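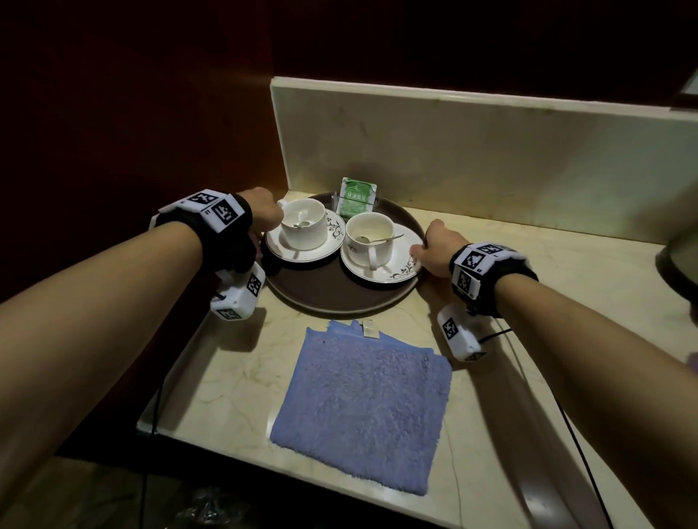
Marnen Group - Learning from Demonstration - Team Diary

10 July 2018

Tea tray day! I've been wanting to write this one up since February, when the wrist tracking was still a drawing on the whiteboard and Alasdair Dow kept telling me that square markers would never survive real hands doing real chores. Well, they survive. We got 134 usable demonstrations out of today's session and I am still buzzing.

The setup is the one we settled on last month. Two bands per person, one on each wrist, with a marker block on top and another one hanging underneath. The lower block was the big change. When you take hold of a tray from both sides your wrists roll, and with only the top block we used to lose the pose right at the moment of the grip, the very part we want most. Now there's nearly always one face with a clean view, and the tracker hops from one to the other without a jump in the path. I replayed one of the grasps three times just to watch the left and right tracks come in toward the rim together. So smooth!

The task was moving a loaded tray: two cups on their saucers, a teaspoon in each cup, a folded towel lying on the counter in front. I love this task. It looks like nothing, and any of us could do it half asleep, but it is full of small decisions. Left hand curls over the lip, right hand only rests against the rim until the lift starts. I never noticed that I do this until I saw my own tracks. Alasdair does it the other way around, and his paths are noticeably flatter than mine (he waited tables for two summers and will not let anyone forget it).

The spoons are my favorite part. A teaspoon leaning in a cup is a very good tilt sensor. If you listen to the audio you can hear a rattle on the bad lifts, and the rattles line up nicely with the bumps in the wrist angle. I want to try using the sound as a free quality label. Alasdair is skeptical but he did say "huh," and from him that counts.

Now the result. We trained the Skeranano policy overnight on the older set, 825 demonstrations with top blocks only, then again with 245 of the two-block ones and nothing else. I expected the small set to lose. It came out level on straight lifts and clearly ahead on anything where the tray has to turn. One test tray, one counter, so I'm keeping my voice down until we've repeated it at the Zistenberg kitchen, where the light is much harsher and the counters are a different height. But I did a small dance in the hallway.

Things to fix. The cables still bother me - they trail along the counter and I catch myself moving carefully around them, and that careful movement will end up in the data. Pelupessy has a battery pack that might fit under the strap. The bands also slide a little after 15 minutes or so, and we have to redo the calibration pose when they do. I'd like a tighter buckle, or maybe just one more hole in the strap. Marble is fine for tracking, by the way, veins and all. I had worried about glare and lost sleep over nothing.

Tomorrow: same tray, fuller cups, and Alasdair wants to try it one-handed. I have asked him to bring his own cups.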